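Budget, second pass: the two-arm base

The first version of this spreadsheet had one line for the robot and one line for "misc." I deleted it. The second version has fourteen rows and is still short a few.

Arms and grippers are the easy part, in that a vendor will put a price on them. Sornoletti quotes the pair with two-finger grippers included. Juhász quotes the arms bare, and the grippers come out of a separate catalog with a separate lead time. Once the wrist adapters are added, the totals land close enough that price stops deciding it. Sornoletti can ship in 90 days. Juhász would not commit to a date in writing.

The rows I left out the first time:

Spare fingertips. Budget 2 sets per gripper per year.
Freight and the liftgate fee.
Battery replacement, year three.
Simulator seats. Tidunwood licenses by the seat, billed yearly, with 100 hours of cloud rendering bundled in. Overage is billed by the hour.
My own time, which I priced at zero in version one.

I moved the simulator rows to the top and the hardware rows down. Doorways are the reason. A mobile base with two arms has a width on the data sheet and a different width with the elbows out, and the second number decides which rooms it can work in. I would like that answered before I sign for anything with a restocking fee. The door task in the Jitton house model is where the rendering hours are going this month.

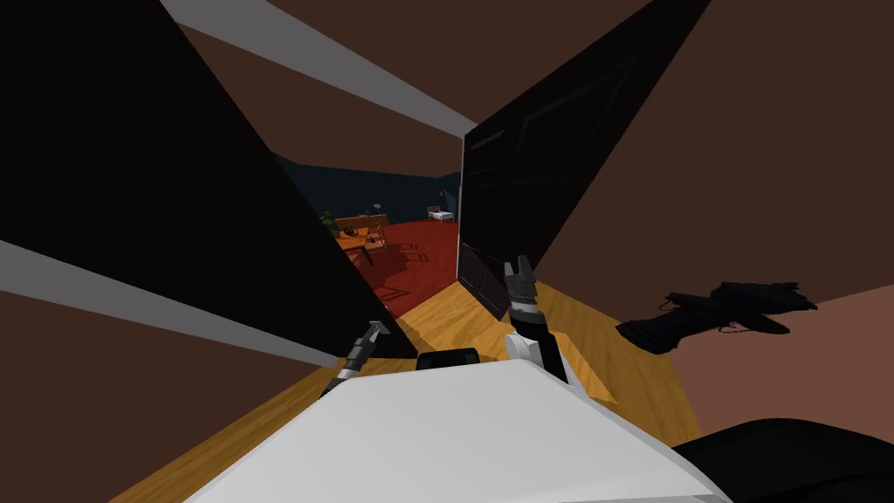

Vicente Ibarra thinks the order is wrong: buy one arm now, bolt it to a bench, and let the simulator wait until there is real friction data to put in it. He would also double the fingertip line.

I agree on the fingertips and have changed the row. On the single arm I am undecided. A bench mount adds $400 and tells me nothing about doorways, but it would get the controller software in front of me by January. I have asked Sornoletti whether a second arm bought later still gets the pair price. No reply as of Friday.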